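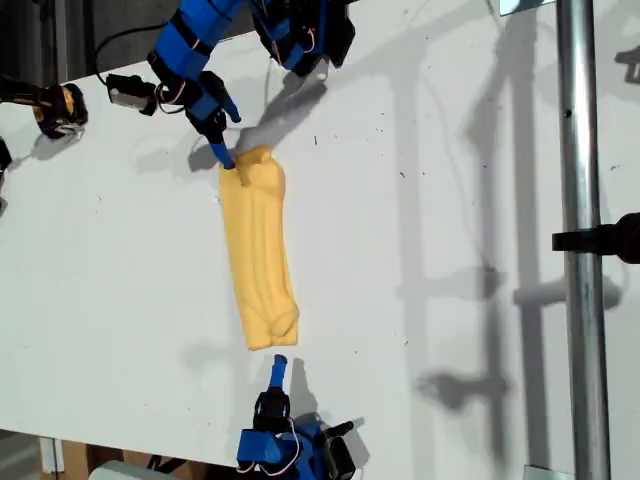 Ruxandra Bucur folds for a living, or at least that is how she puts it when people ask. She runs the linen room at Dorine, a guesthouse with 15 bedrooms on Shearer Street, and she has been teaching an evening class in household linen at the Millon center since March. We met on 10th April, between the morning laundry and the arrival of new guests, and talked at the long table where she does most of her work.

She started in hotels at nineteen, in the laundry of a place called the Dostar, which had 391 rooms and two people to a shift at the folding tables.

"You learned one way and you did it that way," she says. "Nothing was written down. The woman next to me showed me once, slowly, and then she went back to her normal speed and I had to keep up."

At the Dostar she worked mostly on towels. Dorine is a smaller job with more variety: bed linen, napkins, kitchen cloths, a few knitted throws, and the yellow dusters and cleaning cloths that go out on the carts every morning. The house works 365 days a year, and the cloths go through the wash more often than anything else.

I asked her whether anyone really needs to fold a cleaning cloth.

"For the house, yes," she says. "The carts have a narrow shelf. If I throw the cloths in, I get half of what I need on there and the rest end up on the floor of the elevator. At home, do what you want. My sister keeps hers in a bucket and her house is cleaner than mine."

Her method for cloths is a long fold. She lays the cloth flat, brings one side to the middle, brings the other side over it, and runs her hand down the length. Only then does she deal with the ends. Most of her students, she says, want to go straight to a small square, and the square comes out thick on one side and thin on the other.

"Stay long for a while," she says. "When it is long, you can see what is wrong. There is a ridge, or the end has bunched up, or a corner is poking out. You can fix all of that in a second. Once it is a square, you have to open it again."

The ends are where people have trouble. A soft cloth gathers as soon as it is picked up, and pulling on one end only moves the problem to the other. She tells her class to hold one end down, take the other, and give a small pull along the length. She doesn't like shaking, which she says is fine for sheets and useless for anything small.

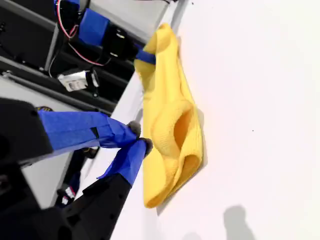

Knits are harder, and she spends a full evening of the course on them. A woven napkin keeps a crease and stays where it is put. A ribbed or knitted cloth stretches under its own weight, twists when it is lifted by one point, and makes what she calls pockets, where the middle drops into a loop and the layers stop lying against each other.

"People hold it up in the air to fold it," she says. "With a bedsheet you have no choice, it is too big. With a knit, the more you hold it up, the longer it gets, and it turns around on itself. Put it down. Use the table. The table is doing half the work for you."

When a pocket does form, she opens the cloth out to that point and no further, smooths it with the flat of her hand, and carries on from there. Starting over from the beginning is something she sees a lot in new students, and she tries to talk them out of it.

The table matters to her more than I expected. She asked for a white one when she took the job at Dorine, with nothing on the surface that could catch a thread. Stains show up on it, and so do loose fibers. She wipes it down before each batch and again at lunch. The one thing she would change is the height, which suits the man who had the job before her.

A busy week at the guesthouse brings 3,000 pieces through the room, counting every napkin and cloth. She doesn't count them herself – the number comes from the laundry bills – and says she would rather not know.

The class at Millon runs for another term, on Tuesdays, and she is adding an evening on fitted sheets after several requests. She isn't looking forward to it.

"I can show them," she says. "I have a way that works for me. But half of them will go home and roll it into a ball, and the sheet will be fine. It goes on the bed, you pull it tight, and the wrinkles are gone by the morning."

Before I left she went back to the morning's cloths. I asked if I could try one, and mine came out wider at one end. She opened it halfway, ran her hand down it, and gave it back to me to finish.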